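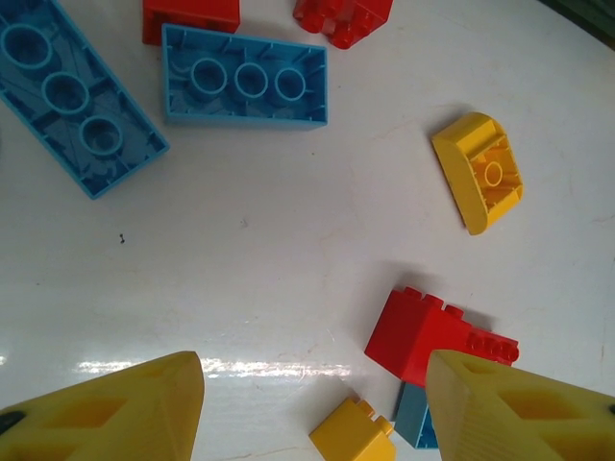 Chapter 12
Learning to Grasp from a Camera on the Wrist

Print this page | E-mail this page

The earlier chapters treated grasping as a problem in geometry. Given a known shape and a known pose, the task was to find two contact points, check that the line between them lay inside both friction cones, and move the hand there. That method is sound, and it is still used wherever parts arrive in trays. It gives little help when the parts are spread on a table in no particular order, some on their sides, some upside down, some touching one another.

This chapter takes up a different approach. The robot sees the table only through a small camera fixed near its gripper, and a trained model turns each view directly into a short motion of the hand. No part is ever matched to a stored shape. The method has been studied by several groups; we follow the version developed by Boris Vidmar at the Hirnham laboratory, partly for its simplicity and partly for the care with which its failures were recorded. We will call it the Ballska method, after the name of the software that carries it out.

By the end of the chapter the reader should be able to state what a wrist camera can and cannot measure, describe how training examples are collected by hand guidance, write the loss used to train the model, and read a table of grasp results without being misled by it. Section 12.4 requires the material on rotations in Chapter 3. The rest can be read without it.

12.1 The sorting task

The task used throughout is the picking of toy building bricks from a white tabletop. The bricks are the large kind made for small children. They are a good test object for several reasons. They are cheap and rigid, they survive being dropped, and their flat sides suit a two-finger gripper. They are also harder than they look.

A brick of this type has three quite different faces. The stud side offers round posts that a finger can catch on. The smooth sides offer flat, parallel surfaces. The underside is hollow, with round tubes and thin ribs. When a brick lies upside down, the camera sees mainly this hollow interior, and the shading inside it changes sharply with the angle of the light. A model trained only on upright bricks will often place the grasp center on one of the tubes, which is correct by luck when the tube is the middle one and wrong otherwise.

Curved bricks add a second difficulty. A piece with an arched outer edge has no pair of parallel faces along that edge, so the hand has to turn until the fingers close across the flat sides. In the opening view of this chapter the yellow curved piece rests upside down and tilted, with a single tube showing in its middle. The two light blue bricks in the same view are also upside down, each with three tubes. They have the same form, yet one appears slightly longer than the other, the shorter one being seen more squarely from above. A method that judges size from apparent length alone would treat them as two kinds of part.

The third difficulty is contact between parts. In the lower right of the view a red brick lies on its side with a narrower red piece attached to it or resting against it. The single view does not settle which. If the pieces are joined, one grasp lifts both. If they are only touching, the same grasp may lift one and push the other away. A geometric planner must decide before it moves. The Ballska method can put off the decision – it moves a short distance, looks again, and corrects.

12.2 Where the camera sits

A camera may be fixed above the table or carried by the arm. The fixed camera sees the whole work area from a constant position, and its calibration needs to be done once. Its weakness is that the hand covers the part at the moment when the view matters most.

The carried camera has the opposite properties. It moves with the hand, so the fingers always occupy the same region of the view. In the opening view they rise from the two lower corners, with the gap between them at the bottom center. Any part that appears in that gap is close to being graspable, whatever the pose of the arm. The model can therefore learn a rule about the view itself: bring the chosen part into the gap, turned so that two of its flat sides face the fingertips.

Three costs come with this arrangement.

First, the view is partial. Bricks at the top and left run out of sight, and the small yellow brick between the fingers is visible only in part. A policy with no memory will forget a brick as soon as it leaves the view.

Second, the fingers hide things. The right finger covers most of a dark blue-grey brick, leaving a thin vertical slice. Thin slices of this sort were a common source of error in the Hirnham trials, since the network gave them little weight and the finger then came down on the hidden part.

Third, a glossy table reflects. The bright horizontal band just above the tip of the left finger is a reflection, and it belongs to the relation between lamp, table and camera. It shifts across the surface as the hand moves, while the bricks stay where they are. Early models took such bands for the edges of parts.

Search this book: enter keyword Go Advanced search Help

12.3 Collecting the examples

The model is trained on demonstrations. A person guides the arm by hand from a starting pose to a closed grasp, and the system stores the camera views together with the joint angles and the opening of the gripper. One such record is called an episode.

The Hirnham data set holds 3702 episodes. Of these, 600 were set aside before any training began and were used only for testing. The remainder were gathered with 17 different layouts of the lamps, so that the reflection band would not stay in one place. Vidmar reports that the change of lighting did more for the results than any change to the network, and the exercises at the end of the chapter ask the reader to check this claim on a smaller set.

Two rules were observed during collection. The guide was to choose the brick nearest the gap between the fingers unless it was blocked, in which case the next nearest was taken. The guide was also to pause before closing the gripper. The pause gives the model several nearly equal views labeled with a zero motion, and without them the trained policy tends to drift past the part while closing.

A second set, called Alus, was made later with the same arm and a matte table. It contains no strong reflections and is used in Section 12.6 to separate errors of lighting from errors of shape.

12.4 From view to motion

Let v be the current view and q the opening of the gripper. The policy is a function that takes v and q and returns a small motion of the hand, made up of a shift d, a turn r, and a new opening q'. All three are expressed in the frame of the hand. This choice matters. If the motion were expressed in the frame of the table, the same view would call for different answers at different arm poses, and the network would need to be told the pose as well.

The training loss is the sum of three terms: the squared error in d, the squared angle between the predicted and recorded turns, and the squared error in the opening. The second term is weighted by a constant w, which sets how many millimeters of shift are judged equal to one degree of turn. For bricks, w may be chosen so that both errors give the same displacement at the fingertip. The derivation is short and is left as Exercise 12.

One further term is often added. It is due to Delić and penalizes a prediction that differs sharply from the previous one within the same episode. The Delić term makes the motion smoother. It also makes the policy slower to change its mind when a part shifts, and for touching bricks this is a real loss. Section 12.5 compares training with and without it.

This site uses cookies to remember your reading position. Accept Settings

12.5 What counts as a success

Before any result is given, the measure must be fixed. A grasp may be called successful when the fingers close on a part, when the part leaves the table, or when the part is released in the right place. These are three different events and they yield three different rates from the same trials. Published results do not always say which was used.

We adopt the second definition with one condition: a trial in which two joined pieces are lifted together is counted as a success, and a trial in which two unjoined pieces are lifted together is recorded separately. The reader may object that the robot cannot know the difference beforehand. That is correct, and the separate record is kept for that reason. It measures how often the layout of the table, and not the policy, decided the outcome.

We begin with the simplest case, a single brick lying stud side up on a matte surface, and derive the range of hand positions from which a straight descent ends in a stable grasp.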